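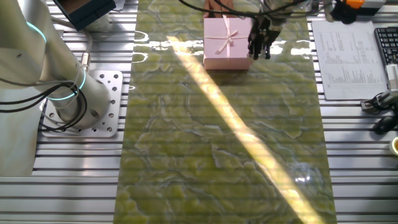

Pink box, pale ribbon, on the green marble. Bow a bit right of centre.

Workshop > Notebooks > Giltano gift wrap > March

Saturday, started just after ten

Right, so this is the pink one on the green, before we go any further with the Giltano order. I'd been dead against green. I thought pink on green would look like a seaside sweet shop, and now I've got it down on the marble pattern I've gone off my own opinion completely. The olive and moss patches calm the pink down and the pale ribbon picks up the whitish veins. I'm not telling Danjuma that until he's bought the biscuits he owes me.

The light was a nuisance. There's a great bright stripe running across the green on the diagonal, left of the box and then down past the bottom corner, and it gets wider as it goes. You can still make out the veins in it if you look, but it pulls your eye straight off the bow. Blind down for the next lot, and I've asked for a proper one because the blind in here has been held up with a bulldog clip for as long as I've known it.

Now the bow. I tie them all too far to the right! Somtochukwu pointed it out last time and I said rubbish, and there it is again, slightly right of the middle of the lid. I think it comes from pulling the second loop through with my stronger hand and not shifting the knot back before I tighten. Tried on the spare lid this afternoon with a finger on the crossing while I pulled, and that helped a good deal. Tried it again without thinking about it and it went straight back to the right. So it's a habit and I'll have to unlearn it before we do the full run of 86.

Tails: I like them long and loose, and the one that goes off down to the left is just how I'd want it. Adesuwa likes them trimmed short with a V cut in the ends. We had a bit of a discussion about this over lunch (friendly, mostly). The V cut is neat but on this ribbon it frays within the hour, I've got three in a jar on the windowsill to prove it, and they look like old shoelaces. We could seal the ends. Sugeng says a warm soldering iron passed along the edge does it lovely, but he also said that about the Szekeres satin and I still have the scorched bits. Will try on offcuts only.

Ribbon lengths, before I forget. For this size of lid I'm cutting 18 cm extra for the bow over and above what it takes to go both ways round, and that leaves me decent loops with tails to spare. If we go with the short tails we could drop that, but I'd want to tie a few first. The Cindora roll is nearly done anyway. When I opened the drawer I found someone had wound it back on inside out, and it had taken on a curl, which I got out by hanging it over the door with a bag of washers on the end. Please wind it shiny side out. PLEASE.

Colour of the box itself: the front reads quite a bit darker than the lid in the pictures. Put them side by side under the bench lamp and it's the same pink all over, same batch of card, so that's just the light coming from above. Titilayo was worried we'd been sent a mixed lot from Drerkeo and had already half written the email. Told her to hang on to it in case, as the last delivery did have some odd lids in it and I haven't been through every carton yet.

Things I still don't know:

Whether the lid is going to sag under the ribbon if it's left tied for a week. I've tied one firmly and one gently and put them both on the top shelf with masking tape labels. Don't open them, don't "just have a look", Danjuma.

Whether Giltano want a tag. The order sheet says "tag tbc" and has said that since the first draft. If there is one it'll have to hang off the knot and I'd then want the bow moved over to make room, in which case being right of centre turns out to be quite handy, ha.

What the total is for. The sheet has 1,571 written on the bottom in pencil with no unit next to it. Somtochukwu thinks it's metres of ribbon for the year and I think it's a phone extension. Adesuwa to ask.

Next time I'm in: same box, same green, blind down, short tails and long tails one after the other so we can settle it. Need more double-sided tape and a sharper pair of scissors, the orange ones have been used on sandpaper again.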